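Forum des résidents - Résidence Orakzai, bâtiment Pandham
Rubrique : Parties communes et équipements
Sujet : Plan de vasque de la salle d'eau commune, entretien et rangement

Nighat Tarar
Gestionnaire - 2 373 messages
Mesdames, Messieurs, la remise en ordre de la salle d'eau étant prévue en novembre, je vous prie de faire part de vos observations sur l'entretien du plan en marbre et sur les objets autorisés à y demeurer.

h.stubbs
Le règlement intérieur, article 6, n'admet aucun effet personnel sur le plan. Je demande son application stricte, gobelet compris.

Laiba Niazi
Je ne partage pas cette lecture. L'article vise les produits d'entretien. Un gobelet et une brosse à dents ne gênent pas le nettoyage, et les fleurs artificielles avaient été acceptées lors de la dernière réunion.

magsi_i
S'agissant du marbre, il convient de proscrire le vinaigre et tout détartrant acide. Le savon neutre Floltoma suffit - rincer, puis essuyer avec un chiffon doux.

h.stubbs
Le dentifrice laissé au bord de la vasque finit par marquer la pierre. Le devis de repolissage de la société Cirnton s'élevait à 3 798 euros.

Ibsa Yilma
Ce devis portait sur 2 salles d'eau, il serait juste de le préciser. Je propose de conserver le gobelet et le vase, et de ranger le tube. Les serviettes relèvent à mon sens d'un autre sujet.

Nighat Tarar
Je prends acte de ces positions. La proposition de M. Yilma sera soumise aux résidents. Pièces jointes au présent message :

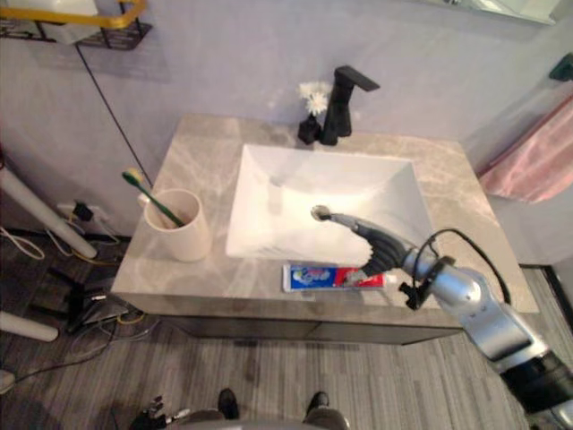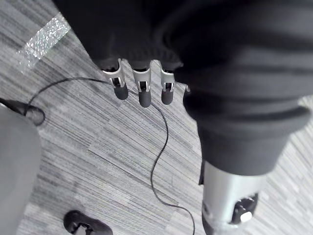
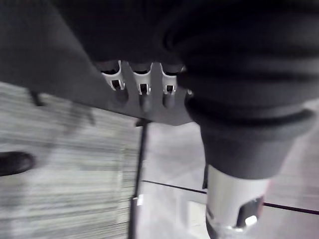
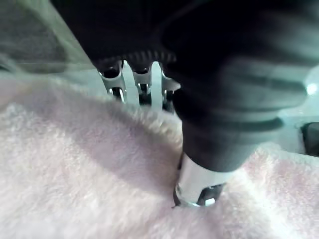 Première vue : le plan de vasque, avec le gobelet, le vase et le tube de dentifrice. Dernière vue : serviette rose.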